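The Inley hand dish brush, after a few months of plates

I have bought a lot of dish brushes. Cheap ones from the supermarket, a pretty one with a string loop that shed all over my forks, a silicone one that mostly pushed the egg from one side of the pan to the other. So when my friend Annelies Verbruggen pressed an Inley on me in February and told me to throw the others out, I nodded politely and put it in a drawer. Big mistake! I should have started using it that same night.

The first thing you notice is the angle of the head. It tips forward just enough that your wrist stays straight when you're scrubbing the bottom of something deep, and if you have a sink like a well, you know how much that matters. The bristles are stiff at the toe and softer behind, so you can go after baked-on cheese with the front and then flip to the back for a glass. I love this. I have used it on oatmeal, on burnt rice, on a lasagna dish I'd given up on (soaked 20 minutes, then gone in one pass).

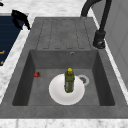
A plate in the basin, drainboard behind.

The handle is beech and comes oiled. Mine has darkened near the neck, and I rub a little mineral oil in when I remember to. The head comes off with a quarter turn, and replacements come in packs of 3, so you keep the handle and swap the rest. My first head is still going. The bristles have splayed a bit on the left, which tells you which way I scrub.

Now the gripes. The hanging hole is too small for my hook -- I had to open it up with a drill, and I was nervous the whole time. Standing it in a cup works, but then the head drips down the handle. And there's no scraper on the back. The Cusus brush has one, and for stuck dough it's great, though I found the Cusus too bulky for anything narrower than a mug.

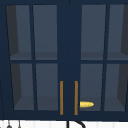

Catríona Foley

I've also tried it against the Vermeulen, which is the one you see in all the nice kitchen stores. The Vermeulen is lovely to look at and a bit heavier in the hand. It cleans flat plates every bit as well. Where the Inley pulls ahead is corners: the square baking tin, the rim under a pot handle, the groove in a lunchbox lid. My neighbor Henk borrowed mine for his roasting rack and I had to go over and get it back.

If you wash everything by hand, get the stiff head. If you have a lot of nonstick, get the soft one and keep a scraper nearby for the bad days. Both fit the same handle, and you can switch them over in a couple of seconds with wet hands.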